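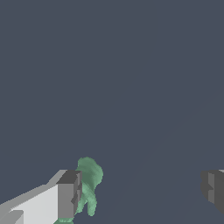

Figure 4. Rendered view with one gripper finger at lower left against a uniform gray field.

4.2 Author notes and the dating of reissued novels

The biographical note printed on the first leaf or back flap of a novel is one of the few parts of a book that changes between printings while the text itself stays fixed. Section 4.1 dealt with title pages and copyright pages. The present section treats the author note as evidence for the order of undated printings, using the reissue lists of two regional publishers, Praltex and Negri. Both houses reprinted mid-century fiction in small runs, and both often left the printing line blank.

The working collection holds 1243 copies. Each copy was assigned to a title, a typesetting and, where possible, a printing. Of these copies, 253 carry no printing statement of any kind and could not be placed from the copyright page alone. A further 159 carry a statement that conflicts with other evidence in the same copy, most often a publisher's address that was given up before the stated year. The two groups are treated together below as the unresolved set.

Author notes were transcribed in full, including punctuation, and compared within each title. Cataloging followed the scheme in Coelho's handlist of the Zurholm deposit, with one change. Coelho records a note as "revised" if any word differs from the earlier form. We record a note as revised only when a statement of fact has been added, removed or altered, and we log changes of wording separately. The stricter rule lowers the number of revised notes but makes the remaining cases easier to order.

Four kinds of factual change were found. The most common is the addition of a title to the list of the author's works. This gives an earliest possible date for the printing, provided that the added title had appeared and was not merely announced. Negri was in the habit of listing novels as published up to two seasons ahead of release, and in three cases the novel came out under another name. An added title in a Negri note is therefore accepted only when it appears in its final form.

The second kind is the addition of a prize or shortlisting. Such changes were made quickly, usually in the next printing, and are the most dependable evidence in the set. They are also rare. Most of the authors on the Praltex list won nothing, and the notes for those who did sometimes give the prize without the book it was awarded to.

The third is a change in the account of the author's employment or residence. A note that says a writer "teaches in the north" may stay in print for years after the writer has retired. Absence of change means very little here. A change does fix the order of two printings, but it seldom fixes the date of either one.

The last kind is the move from present to past tense after an author's death. We had expected this to be as dependable as the prize evidence, and it was not. Praltex kept separate stocks of covers and text blocks, and covers with the older note were used until they ran out. Where the note is on the cover and also on the first leaf, the two can disagree, and in such copies the leaf was followed.

The stock problem affects more than death notices. Abílio Coelho first pointed out that a Praltex run was commonly printed as sheets and bound in parts as orders came in. A run of 4000 might be bound over several years, and the covers belong to the date of binding. In our terms a single printing can then have two or three author notes. Earlier lists, which counted each cover as a printing, overstate the number of printings for the popular titles and should be used with care.

To separate printing from binding we relied on worn type and damaged plates. A nick in the rule under a chapter heading, once present, is present in all later impressions from the same plates. Where two copies share the same state of damage but have different notes, they were assigned to one printing and two bindings. Where the damage has advanced, they were assigned to two printings even if the notes agree. The method can't be used for the Skaltura series, which was reset for every issue.

Skaltura presents a different difficulty. Its notes were written in-house by a single editor, Aldo Sanna, and were cut to fit whatever space was left on the leaf. A title missing from a Skaltura note may have been dropped to save a line. In one case a novelist's first book disappears from the note, returns in the next issue and disappears again, with no other change. Only additions that stay in place across two issues were accepted for this series, and no conclusion was drawn from removals.

Applied to the unresolved set as a whole, the notes placed most Praltex copies in a relative order and gave date limits for a smaller share. Results for Negri were weaker, mainly through the habit of early announcement described above. The Skaltura copies remain largely where they were. Single copies of a title could not be ordered by this means at all, and they are carried forward to the paper and binding evidence in Section 5.

Two limits on the method should be stated. The collection was built from donated and secondhand copies, and library copies with the flaps trimmed or the first leaf removed are common in it. For hardcover titles the loss of the jacket usually means the loss of the only note. It is also possible that some notes were changed within a binding batch. One Praltex novel shows two forms of the note on otherwise matching covers — same ink, same price, same spine lettering — and we have not found a way to say which came first. Both forms are entered under one binding.

Transcriptions were checked against the copies a second time, and the tables in the appendix give their state as of October 24, 2020. Corrections received after that date have been held for the revised handlist. Spelling in the transcribed notes has been left as printed, including two forms of one author's surname that occur in the same note.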